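Lockers, umbrellas and water at the Husley building

The new lockers on the Husley side are ready to use. They were paid for out of the same 4,000 that covered the window blinds in September, and they replace the open shelving that used to stand by the copy room. Anyone who still has a box or bag from the old shelves should pick it up from the front desk. What is left will go to the storage room at Paltico, where it can be claimed but not quickly.
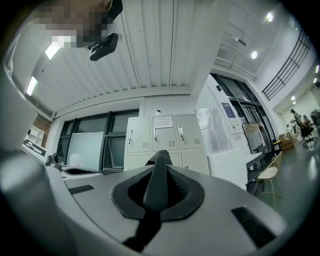 Lockers are for day use. Put your things in when you arrive, take the key with you, and leave the compartment clear when you go home. They stand in the bright part of the room, under the white ribbed ceiling and near the big black-framed window where the whiteboard is leaning, so it is easy to check from the tables whether a door has been left open. Please don't store food overnight. Wet coats go on the rack by the entrance, as before.

Florence Leclerc keeps the spare keys and the list of who has signed for what. If a key goes missing, tell her the same day. The first replacement is free. After that there is a charge of 8 dollars, which is what the locksmith on Nguyen Street bills us for cutting one. Keys that turn up in pockets at home can be dropped in the slot at the front desk at any hour.

We also need to talk about umbrellas. The stand downstairs was full all through the spring, and a good part of what was in it had been there since winter. Folding umbrellas can go in your locker. A closed one will fit if you lay it at an angle -- push the handle to the back first -- but shake it out downstairs before you bring it up, and don't leave it dripping on the shelf. Long umbrellas with a curved handle stay in the stand.
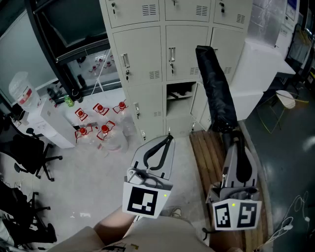
Can I keep the same locker every day?
Only by signing up for it with Florence. A sign-up lasts three months and can be renewed if no one is waiting.

The same list will be used for people who split their week between Husley and Bonico. Two people may share a locker if their days don't overlap, and both names have to be on the sheet. Each gets a key. Please sort out between yourselves who clears it at the end of the three months -- last year's shelves showed what happens when that is left open.
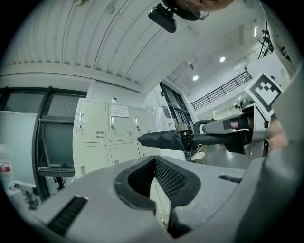

The umbrella stand itself will be emptied on 11 May 2018. Anything without a name on it will be put out on the long table for a week, and after that it goes into the loan basket at the front desk, where anyone caught in the rain can borrow one and bring it back. Tags and string are at the desk if you want to mark yours before then.

Last, the water. Empty jugs should stay with their caps on so the delivery driver can take them back. Full ones are heavy, roughly 40 pounds, so ask a second person to help when the cooler needs changing. Orders go in through Florence, and a note on her door is enough.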